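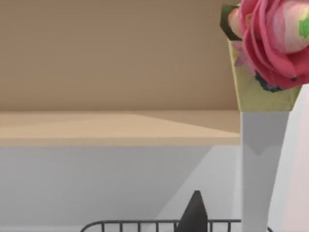
Bouquet in a white vase behind the wire rack, simulated kitchen, fingertip view.

Household Tips: Choosing and Testing a Gripper for Kitchen Tasks

Mabaso Home Automation Advice Service
Prepared by Nandi Hendricks

Readers who keep a small robot arm in the kitchen often ask which gripper they should fit for work near the sink. The following advice is drawn from our comparison of two models, the Ilta and the Pendow, in simulation and afterward on a bench. Both were run on the same arm with the Trirnunum controller.

Start in simulation

Set up a rendered kitchen before any real dishes are put at risk. Include the items that normally stay out on the counter. A tall vase beside a wire rack is a useful test, as the arm must reach the rack without brushing the flowers. Our simulated trials came to 2,773 reaches, divided between the two grippers.

Check the fingertips

The Ilta has a narrow, pointed tip. It entered the gaps between upright wires more easily and was the better choice for forks and thin lids. The Pendow has a broad, padded tip. It held mugs more securely but touched neighboring items in 149 reaches, most of them when the arm approached from the side. Households that mainly wash cups and bowls should consider the Pendow. For mixed loads the Ilta is recommended.

Place the camera with care

A camera mounted at the wrist gives a close view of the fingertip and the rack, but tall objects at one side may be only partly visible. Add a second camera above the counter if vases, bottles or paper towel holders are kept nearby. Do not rely on the wrist camera alone to judge the height of a bouquet.

Adjust the controller

1. Set the approach speed to the lowest level for the first day.
2. Teach the rack position with the rack empty, then repeat with one plate in place.
3. Mark the vase as a keep-out area, and allow extra room for petals and leaves. Flowers open and spread, and the area should be redrawn when a bouquet is changed.
4. Save the settings under a separate name before trying the other gripper.

Glossy and pale surfaces

White vases against pale panels gave both grippers some difficulty. The edge of the vase was found late in 11 reaches. A strip of colored tape on the real vase, placed just below the rim, corrected the fault on the bench. Changing the room lighting had less effect.

Cleaning and storage

Wipe the fingertips with a damp cloth after each session. Pads from the Pendow may be removed and washed by hand in mild soap. Allow them to dry overnight. The Ilta tip should not be soaked. Store spare tips in a closed box away from the stove.

Questions about either gripper may be brought to the Thursday advice desk. Please have the controller settings saved and the arm's manual at hand.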